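Ticket 4253: Produce sample tray, mixed items and item left outside lid
Queue: Kitchen and Prep Room
Status: Closed 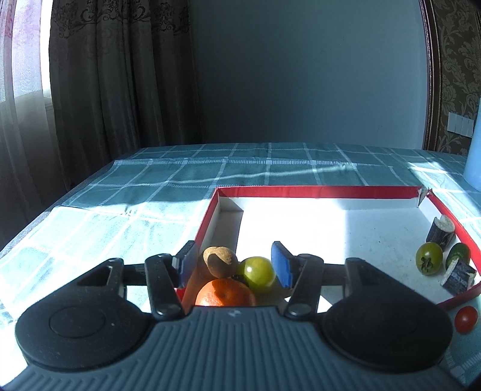
Opened by: Prep Room Desk, Selley site | 3 September 2021 | Priority: low

Problem

Sort check on the sample tray did not match the Gatus list. The tray in use is the shallow box lid with the red rim and white interior. The list calls for whole items and cut items to be kept apart. At the time of the check, whole and cut produce were both in the main compartment, and one red cherry tomato was on the tablecloth outside the lid.

Environment

Table by the window, teal cloth with the white grid. Direct sun on the lid floor. Tray has one fixed divider toward the left, which leaves a narrow channel on that side and a wide compartment on the other. List version: July.

Log

1. Compared tray to list. Tangerine: present. Eggplant: two cut slices, both in the right part of the lid, one standing and one tipped over. Cucumber: small slice, near the eggplant. Green tomatoes: one by the tangerine, one between the eggplant slices.

2. The item behind the tangerine was entered as "potato" by one shift and "ginger" by the next. It is tan and lumpy and darker on the underside. Picked it up and cut a thin piece from one end. Potato. Entry corrected.

3. The green tomato next to the tangerine had been entered as a grape. Shape and gloss are close to a grape at arm's length. Cut in half, seeds confirm tomato. Entry corrected. Replaced with a whole one from the Baluyot delivery.

4. Tried moving the cut items to the narrow channel, per the list. Cucumber slice fits. Eggplant does not; the slices are wider than the channel. Tried them on their sides, same result. The list was written for the old Ralard tray, where the divider was in the middle.

5. Swapped the assignment. Whole small items go in the channel, cut items and anything large go in the wide compartment. Tangerine and potato stay in the wide compartment, at the left end. Cut items stay at the right end.

6. Red cherry tomato wiped and placed in the channel. It rolls when the lid is lifted by one side. Lift with both hands.

7. Standing eggplant slice fell over when the lid was carried to the counter. Both slices now go in with the cut face up. This also makes them easier to identify, as the skin is dark enough to be mistaken for something else in shadow.

8. Moved the table back from the window. With sun on the white floor of the lid, the green tomatoes are hard to tell apart from one another on color. Rechecked in shade and had no trouble.

Cause

List did not match the tray. Two wrong entries were carried over from the previous check without anyone handling the items.

Resolution

List updated for the current tray. "Potato" and "tomato, green" corrected. Cut produce to be replaced at each check and the old pieces discarded. Tray returned to use.

Open items

Channel width is not on the Gatus sheet. Requested under ticket 4000. Do not reopen this ticket for it.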